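Our robotics club picked the shell game as its fall project, on the theory that a con old enough to have fooled everybody's grandfather should be easy for a robot. We've been at it since September. The con is winning.

Rules as written by Izzati Harahap: three cups, one block, a human does the shuffling, the robot has 20 seconds to lift the right one. Rules as understood by the robot: cups exist.

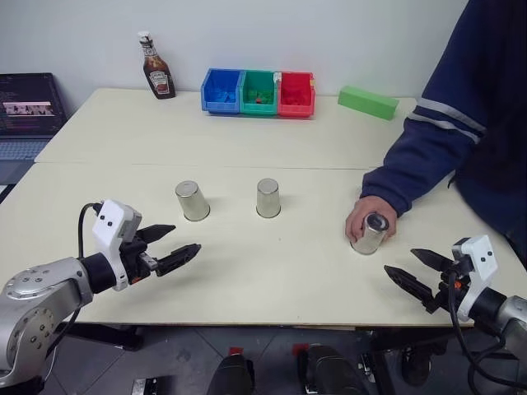 Gilang does most of the shuffling and has gotten way too good at it. I asked him to go slower. He said the judges won't go slower. The judges are two math teachers, but fine.

We have 1000 recorded rounds. Yoga Pillai wants 3000 before we train again. Yoga has not offered to do any shuffling.
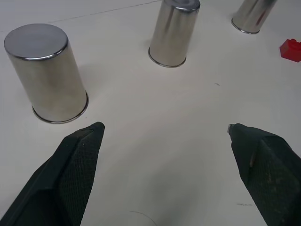
Lifting a cup is its own sport, by the way. Squeeze too low and it scoots off. Squeeze too high and you've invented bowling. We spent most of an evening on grip height and moved it by a hair.

Best streak so far: 11 right in a row. Then I invited my mom to watch.
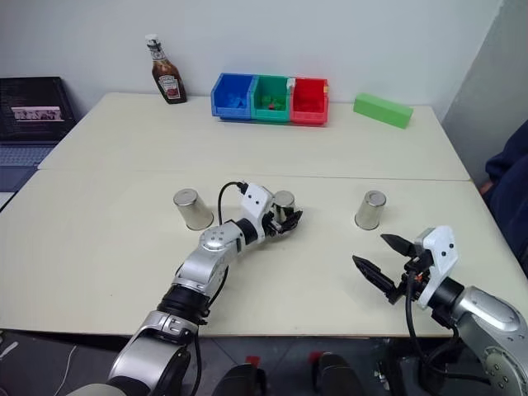

Sulastri Tarigan: so it guesses better than I do, can it come to the county fair with me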